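How I record harsh vocals at home without wrecking my voice

I've been screaming in bands for most of my adult life, and for a good chunk of that time I recorded it badly. My first demo with Brostier had vocals that sounded like a guy yelling into a pillow two rooms over, and I couldn't talk for a couple of days afterward. So this is the routine I use now. It's cheap, it works in a bedroom, and most of it is stuff I picked up from Nesma Chraibi, who sings for Dutham and tracked nearly all of their last EP in her closet (with the winter coats still in it!).

Before you start

Get your lyrics printed. I know, your phone is right there, but the screen goes dark in the middle of the one line you always forget. Big type, one song per page, with a little mark everywhere you plan to breathe. I do the breath marks in pencil and they always move.

Drink water all day, not a gallon of it five minutes before. Then warm up. I hum for a while, do some lip trills, slide up and down on an "ooh," and then bring in very quiet false cord growls, about as loud as talking. If anything tickles or burns at this point, I quit and do guitar edits instead. Growling should feel like air and effort in your belly. If it feels like sandpaper, back off.
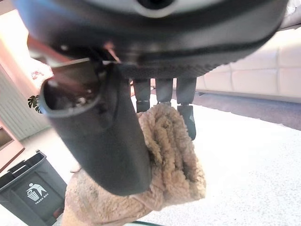 Dark gray, up close

Setting up the mic

I use a plain dynamic mic on a stand. You can cup a mic on stage all you want, but for recording leave it alone, please. Cupping makes everything honky and there's no fixing it later. I stand maybe a hand's width away, aimed a little off to the side of my mouth so the P's and B's don't blow it up. A pop filter helps too.

Hang something heavy behind you. The mic hears the wall at your back more than you'd think, and a thick blanket over a clothes rack did more for my sound than the preamp I saved up for.

Now set your level, and set it with your loudest scream! Everybody (me included, for years) mumbles "check, check" and then clips the whole first verse. Do the nastiest line in the song at full tilt and turn the gain down until the peaks have plenty of room above them. It'll look tiny on the screen. That's fine.

Headphones

Keep one ear half off if you can stand it. When I can't hear myself in the room I push harder, and pushing harder is how I lost my voice on the Woton split. Turn the guitars down in your mix, turn the drums up, and put a touch of reverb on your own voice in the headphones only. It makes you feel huge and you relax into it.

Tracking

Work in sections. I do a verse, then stop, sip some water, listen back, and do it again. I like 3 keepers of every section before I move on, and I name them right away, because I once opened a session with a file called "vox 993 maybe good" and had no idea what I'd been thinking.

Save the highest, ugliest stuff for last. Lows first, mids next, then the shrieks while you're still good and warm but it doesn't matter if you're toast afterward. 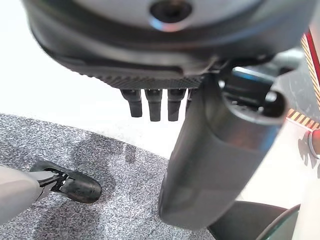
I give myself up to 2 hours for a session, breaks included, and then I'm done even if the chorus isn't. A tired scream sounds tired, and you'll only end up redoing it anyway.

Doubling

For choruses, pan one take left and another right, with your best one up the middle. Use real separate takes here. Copying the same one over just makes it louder. Try a low growl under a high scream too, with the low one tucked way down. On the Amrani song we did that through the whole ending and it sounds like a much meaner band than we are. Watch the ends of words, though. Three T's landing at slightly different times sounds like somebody dropped a box of nails, so I trim the consonants off the doubles and let the middle take do the talking.

Quick mix settings

Cut the low rumble, then compress more than feels polite. I run two compressors in a row, each doing a bit of the work. If it's harsh, sweep around in the upper mids until you find the spot that hurts (mine was at 2871 Hz last time, but yours will be somewhere else) and dip it gently. Add a little distortion on a parallel track and blend it in until you only notice it when it's muted.

Afterward, hum yourself back down for a few minutes and keep quiet for the evening. Text people. And leave the takes alone until the next day before you pick your favorites, your ears will be as fried as your throat.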